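Anyone else's Zatora withdrawals stuck since the Ferton switch?

**gridlock_83**

Put in a cashout to my bank, still says "in review". Used to take a day, tops. Same account, same bank, nothing changed on my end. Support chat gives me the same pasted line every time. Is this just me or everyone on the new wallet?

**mapleodds**

Not just you. Mine sat 5 days then went through, no email or anything. They moved payments over to Ferton in November and all the old verified accounts got kicked back to unverified. Check your documents tab, mine had a red dot I never noticed.

Table this morning, in between refreshing the stupid page:

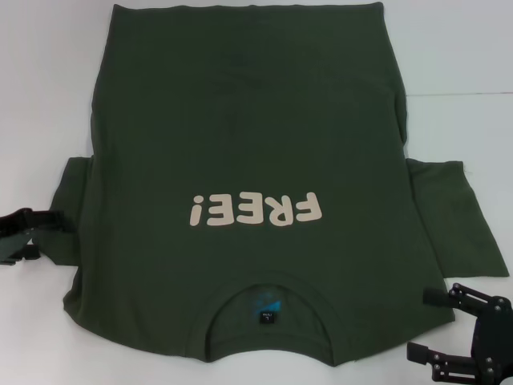
## Re: documents tab

**K. Kofler**

Konrad here, I do the affiliate side for a smaller site so I see some of this. Wallet switch means new ID checks, pretty normal. What's not normal is no notice. Upload these again even if it says approved:

- ID, both sides
- bank statement, all pages, not a screenshot
- card photo if you ever deposited by card

**gridlock_83**

Did the statement twice allready. Rejected for "format". It's a PDF from the bank, what other format is there

**wekel_fan**

Sorry but this is on you guys for leaving money in there. Wekel pays out same day, always has. Moved over ages ago.

**mapleodds**

Wekel held my buddy's payout 28 days over a middle initial. So no, not always. And their live tables are the same Berchtold feed with a different logo on it.

**wekel_fan**

One guy's initial isnt a pattern. Still faster.

**gtrummer**

Filed a complaint last time this happened to me. Keep chat logs, every one. Write to payments directly, skip chat, put the withdrawal number in the subject line. Took 4 emails but I got a real person. I was doing the last one between loads
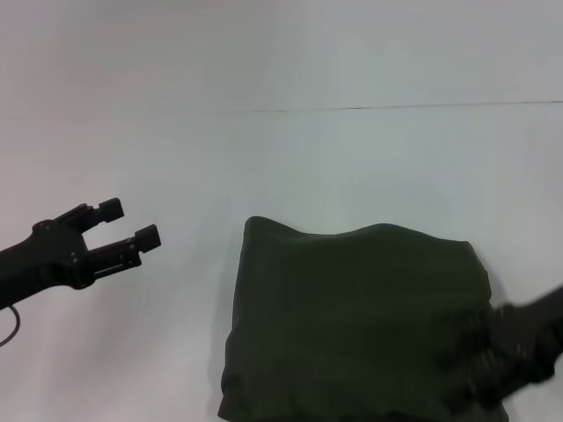 and she told me the format thing is file size, their uploader chokes on big PDFs and spits out the wrong error. Split mine in two, went through that night.

Gertraud

**gridlock_83**

Ok splitting it now. If it bounces again I'm filing too. Will post what they say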